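The Residence at Skovia

Notice is hereby given to all tenants of the Skovia Building that the apartment formerly held by Mr. Heinonen has been entered, inspected, and recorded under the rules of the house. The undersigned carried out the inspection and submits the following account. The door was opened with the office key. The rent had been paid in full, in advance, through December, and the clock in the hall was still running. 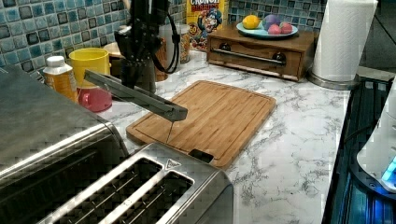 Yannick Charpentier

The office wishes to state that Mr. Heinonen was a tenant in good standing. He lived in the building for most of his adult life and wrote to us often. Our files hold 1,675 of his letters. The first concerns a draft under the bedroom window. The last, received 9/5/21, asks whether a tenant who goes away may leave his name on the mailbox.

No reply was sent. The rules did not provide for one.

Most of the letters concern the sound. Mr. Heinonen reported that each evening, a little before supper, a flute could be heard from the apartment above his own. The office answered, correctly, that there is no apartment above his own. He thanked us for the information and asked that the player be told she was improving.
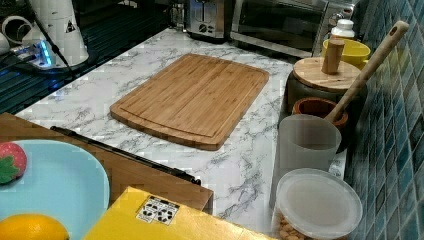
Second Visit

The undersigned returned in the early evening in order to complete the list of contents. The desk held a train ticket to Gisport, unused, and a receipt from the firm of Flutar for the repair of one instrument, paid in cash. There was no instrument in the apartment. The closets were measured, and the measurements agreed with the plans.

At a little before supper the undersigned sat down in the hall chair - a thing not required by the procedure - and waited until the light had gone from the window. The clock was then wound and the door locked.
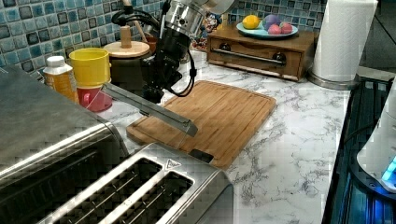 Mr. Heinonen's letters are, in the opinion of this office, the best record of the building that exists. He noted who had moved in and whose child had learned to whistle. In one of them he sets out his rule for guests: a toaster should have two slots, even in the home of a man who eats alone, and both should be used if anyone knocks. The undersigned copied this passage into the report and was later asked to remove it. It has not been removed.

The matter of the mailbox was then taken up. The owners proposed that the name be taken down and the apartment offered at the usual terms. The undersigned proposed a delay, and was asked on what grounds. 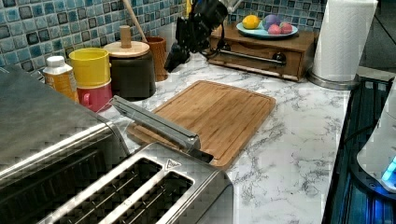
The kitchen, with its tiled wall.

The grounds given were as follows. On the third visit, a little before supper, the undersigned heard four notes, a pause, and the same four notes again, played with more care. The sound came from above. It is the finding of this office that she has improved.

The name will remain on the mailbox until further notice. Tenants are asked to keep their radios low in the early evening.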